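Grorkex Subtitle Desk: Pocket Edition

Software for people who translate television comedy for a living, or who have been told they do. Sold by Cela, Leitão office.

Grorkex sits beside your video player and does the dull half of subtitling. It splits lines, watches reading speed, and flags any caption that stays up after the actor has left the room. It won't write the joke for you. We tried that in an early build and the results were sent to a series about dentists, which has since been canceled for other reasons.

The Pocket Edition ships with a glossary of 600 political insults, sorted by rank of speaker. Ministers are at the top, which the ministers would expect. Each entry comes with a literal version, a usable version, and a version your broadcaster's lawyer will sign. You can add your own, up to 1000 in all, after which the program asks if everything is OK at home.

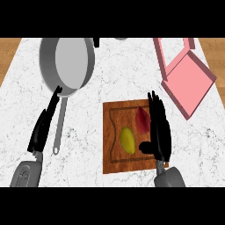 Glória Figueiredo wrote to us that the glossary got her through a whole season of shouting in corridors, but that the line counter still treats a sigh as a word. She would like it to stop. So would we, and the fix goes out with the November update.

Timing works to the frame. Files from Wekon open directly, with italics intact and most of the accents. If two characters talk over each other, Grorkex stacks the lines and picks a winner, and you can overrule it with the Tab key. Long rants can be split by breath, by comma or by despair (the third setting is called "Auto").

What you get
One license, two computers
Insult glossary, English and German
Reading speed alerts
Printed keyboard card, slightly too big for the box

Trial period: 30 days, full features, no card details.
Price: 80 euros, paid once. Students pay half and get the same insults.

Orders placed by 7th August include the courtroom drama add-on, mostly objections. The download link arrives by email, so check your spam folder, where our messages seem to feel welcome. Refunds are handled by the Leitão office on request.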